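Funwood Community Hall
Judging at Local Shows: Handout 3, Home Baking and Preserves
Revised 6/15/21

Read this before the practice session. Bring a pencil, a small knife and a stomach that has not just had lunch.

1. What the schedule is for

The schedule is the printed list of classes and what each class asks for. If it says "three cheese scones," then four scones is a disqualification, however lovely the fourth one is. Mark the card "N.A.S." (not as schedule) and move on. You will feel like a monster. The feeling passes by the second jam class.

Read the schedule the night before and again at the table. Funwood and Shabalala share a show calendar but not a schedule, and the two disagree on whether a fruit loaf may be glazed. Shabalala says yes. Funwood has said no since a row one January that people still lower their voices to discuss.

2. Order of work

Stewards clear the hall before judging starts. Exhibitors will try to stay behind to "just straighten the doily." Let the steward deal with that.

Walk the whole class first without touching anything. Then look at each entry from above and from the side. Then cut. Taste last, and taste small. A show the size of Dosari's can put 37 plates in front of you before the tea urn is switched on, and a judge who eats a proper slice of the first sponge will be no use to the chutneys.

Savory before sweet, plain before spiced, and anything with chili at the very end. Water between entries. Dry crackers if you must.

3. Points

Most shows in the district mark baking out of 20:

External appearance: 5
Internal appearance and texture: 6
Flavor and aroma: 9

Flavor carries the most weight, which surprises people who have spent an evening piping. Decorated cakes are a separate class with a separate sheet, and we cover them in the next handout. 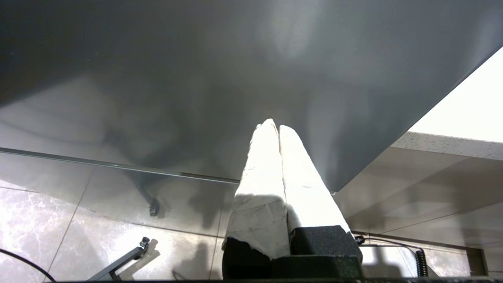
Preserves are also marked out of 20, with points for the jar as well as the contents. Check the lid first. A rusty lid, a trade name on the lid or a thumbprint in the wax will cost marks before you get as far as the fruit. The label should give the contents and the full date, placed straight, between the seams of the jar. Jam should be filled to the brim. Chutney should have had time to mature, and if the label says it was made last week you may believe the label.

4. Common faults

Victoria sponge: cooling rack marks on top, buttercream where the schedule says jam, a dome you could ski down. Usual cause of the dome is an oven set too high.

Scones: leaning, floury underneath, cut with a twist of the cutter so that one side never rose.

Shortbread: pale and raw in the middle, or brown at the edges and sworn to be "golden."

Marmalade: peel all floating at the top. It went into the jar too hot and should have stood a while first.

5. Writing comments

Every card that does not win should leave the exhibitor knowing one thing to fix. "Good flavor, slightly overbaked" is plenty. Avoid "nice try." Avoid exclamation points. Do not write anything you would mind hearing read aloud in the line at the Deltska bakery, where it will be.

If no entry deserves a first, you may withhold it. Do this rarely and know where you parked.

6. Ties and the trophy

A first earns 3 points toward the trophy, a second earns 2 and a third earns 1. Ties for the trophy go to whoever has more firsts. If that is also a tie, the trophy is held for six months each, and the first holder is expected to hand it over polished.

The judge does not add up the points. The show secretary does, and the judge stays out of it, preferably by standing near the sandwiches.

For next time

Bake one plain item from any of the three schedules and bring it unlabeled. Write a practice card of no more than two lines for the entry on your left. Anyone who wants the written test as well should send in a 600-word report on a show they have attended, leaving out the weather.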